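Progress report: Solik, entertainment and celebrity news section
To: Kenneth Evangelista, Mercado Fund
From: Harpreet Simard, section editor
Dec 15, 2021

Dear Kenneth,

It has been a really good stretch for us, and I'm happy to have so much to put in this one. When the grant started in July we had a name, a borrowed template and a long list of people we wanted to write about. We now have a section that readers come back to, and I still get a kick out of opening it in the morning!

Stories published

We have run 107 pieces under the grant. Most are short news items: engagements, weddings, baby names, casting announcements, who is hosting what. The rest are longer profiles, and those are the ones I'm proudest of. Our profile of the twin sisters behind the cooking show Trarnotetti was the most read thing we've done, and readers wrote in asking for more about the younger one, who hardly ever gives interviews. She has agreed to talk to us in the new year, which made the whole desk very loud for an afternoon.

Wedding coverage does best, as we guessed it would. What we didn't guess was how much people like the follow-ups. A plain piece on where a couple met, with dates and past interviews linked, keeps getting read for weeks after the big day.

Newsletter

The Friday newsletter passed 2,000 subscribers, the target you and I set for the end of the grant year, so we're there early. We tried two layouts. The one with a single long item at the top and quick links underneath won easily, and we've stayed with it. Replies go to a shared inbox and we answer nearly all of them (some are very funny, and a few have turned into stories).

Accuracy

You asked for more on this last time. Every piece now lists its sources in the editing notes before it goes live, and nothing about a pregnancy, a breakup or an illness runs unless the person or their representative has said it publicly. We passed on several stories that other sites ran. We had to publish 2 corrections, one for a wrong middle name and one for a movie release date, and both are marked at the top of the article.

At-home series

"Off Camera", our series on the ordinary household lives of TV people, launched with Bikico, the podcast duo. It covers chores, groceries, who does the laundry and who pretends not to know how. We planned six parts and have enough material for 10, so I'd like to keep it going through spring if the budget allows. The laundry episode got the most comments by a mile, with people arguing about towels for days.
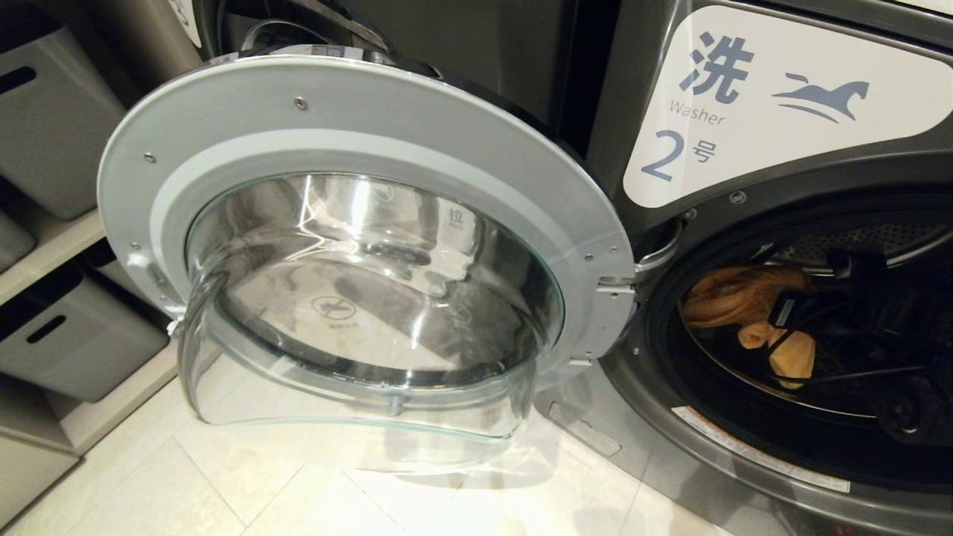
Washing machine with the door open. "Off Camera", laundry episode.

Money and what's left to do

Spending is on plan except for photo licensing, which ran higher than I budgeted because red carpet pictures cost more in the fall. I've moved part of the travel line over to cover it, as we agreed by phone.

Still open: the search page is slow, the archive needs proper tags, and we haven't started the awards season calendar. The calendar comes first. I'll send you a draft as soon as the nomination dates are in, along with the invoice for the second payment.

Thank you for backing this. We're having a great time making it.

Harpreet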